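Fakeo 卵メモ README

Fakeo は卵の見た目、とくに殻の色と形についての記録をまとめたフォルダです。卵を買う人、菓子を焼く人、殻の色に何か意味があると聞かされてきた人のために置いてあります。最初に断っておくと、殻の色から味や栄養を読み取れるという話を、私たちはあまり信用していません。その種の主張を裏づける目的でこの資料を引用するのはやめてください。

最終更新:2021年12月31日
管理:Nadja Strebel
記録と校正:Rekha Agarwal、Felicidad Sison

含まれるもの

・notes フォルダ:殻の色、形、表面の様子を書いた文章メモ。全部で4000行
・terms.txt:色の呼び方の一覧。16語
・photos フォルダ:参考写真
・old フォルダ:Wiltitz 版の古いメモ。読み物としては面白いが、根拠の書かれていない断定が多い

色の呼び方について

「赤玉」という言い方は売り場では通じますが、記録の語としては粗すぎます。実物は赤くありません。黄みのある薄茶、橙がかった茶、桃色の差した茶などがひとまとめにされています。terms.txt ではこれを分けましたが、16語で足りているかは疑問です。Štefánia Štefanec は半分に減らせと言い、Shanti Tyagi はもっと増やせと言っていて、まだ決着していません。

一個の卵の中でも色は一様に見えません。光の当たる側は白っぽく、反対側は濃く見えます。殻そのものの色むらなのか陰影なのか、写真一枚で言い切るメモは差し戻しています。旧版では70件がこの理由で保留になりました。今読み返すと、保留にすべきものはもっとあったと思います。

形について

長軸の向き、丸みの強さ、尖った側がはっきりしているかどうかを書きます。「きれいな卵形」とだけ書かれたメモは情報がないのと同じです。横に寝かせた卵は、見る角度で長さがかなり変わって見えます。縦横比を写真から出した数値は載せていません。以前は載せていましたが、同じ卵で2通りの値が出ていたので消しました。

表面について

ひび、斑点、刻印の有無を書きます。「見当たらない」と「ない」は別の語として扱ってください。裏側は写っていないのですから、「無傷」と書く根拠は写真にはありません。輪郭がぼけている場合は、その旨も書き添えます。

鮮度について

書きません。殻のつやで新しさが分かるという説は Noguchi 版の序文にもありますが、確かめた形跡が見つかりませんでした。割る前の外見から言えることは少ない、というのが今のところの立場です。

記入見本

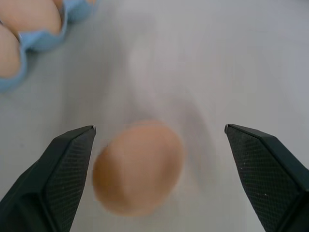
茶色の鶏卵、一個。薄い灰白色の台に横置き。右上側が淡く、左下の縁は濃い橙茶。見える範囲に刻印、ひび、斑点は見当たらない。

見本に対応するメモでは、色は「橙がかった薄茶、桃色の照りあり」としてあります。「桃色の照り」を色名に含めるべきかどうかは意見が割れており、1月の改訂で見直す予定です。

既知の問題

・照明の条件がそろっていない。色の比較には向かない
・大きさの基準になるものを決めていない。Lや M といった区分は推定しないこと
・白い卵のメモが少なく、書き方も不統一
・Zevlow 形式への書き出しで改行が落ちることがある

修正の提案は notes の該当行を示して送ってください。「祖母がそう言っていた」は出典として受け付けていません。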